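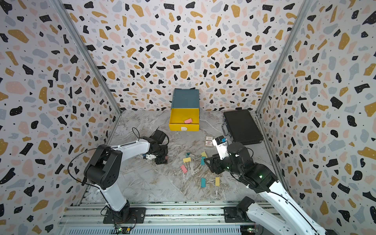

According to Semeniuk, the count of missed doses in the first analysis could not be read as a measure of forgetting, and a tablet left in its pack on a given evening should be treated as unexplained until the person had been asked. We accepted this point, and the analysis in this section separates doses that were forgotten from doses that were skipped on purpose or taken late.

Figure 2. Small storage cabinet with the drawer open.

4.2 Storage place and missed evening doses

Adults in the Plokville sample (n = 210) were taking one blood pressure tablet each evening at the start of the study. Each person recorded where the tablets were kept, under one of two headings: open storage (counter, shelf, bedside table) or closed storage (cupboard, cabinet, drawer). Drawer storage of the general type in Figure 2 was coded as closed whether or not the drawer was usually shut, as participants differed in how they understood "usually." Tablets carried in a bag or coat were coded separately and are not considered further in this section.

Missed doses were taken from the Motus diary, a paper form filled in before bed and mailed back at the end of each month. For every missed dose the form asked for a reason. Answers were sorted by two readers working apart from each other, and disagreements were settled by discussion. Late doses were counted as taken if the tablet was swallowed within 2 hours of the planned time. A blank diary page was treated as missing data and was not scored as a missed dose.

Forgotten doses were more frequent in the closed storage group than in the open storage group. The difference was largest on weekends and on evenings when the participant ate away from home. It became smaller, but did not disappear, when age and the number of other daily medicines were added to the model. Doses skipped on purpose showed no clear relation to storage. The reasons given for these were mainly dizziness, an upset stomach, or a wish to avoid getting up at night.

Thirty-one diaries had at least one change of storage place during the study. In these cases the place recorded at the start of each month was used for the whole month. Repeating the analysis without these diaries gave the same direction of effect, with a wider interval.

The result agrees in part with the earlier work by Ormsby in Fultetti, where a visible pill box was linked to fewer forgotten doses during the first 8 weeks of treatment and the link faded after that. Our participants had been on treatment for longer, and the two samples are not directly comparable. Storage was also chosen by the participants and was not assigned. People who keep tablets on the counter may differ in other habits, such as fixed meal times, that were not recorded. The Pearce follow-up, in which storage place is assigned by lot, is designed to address this.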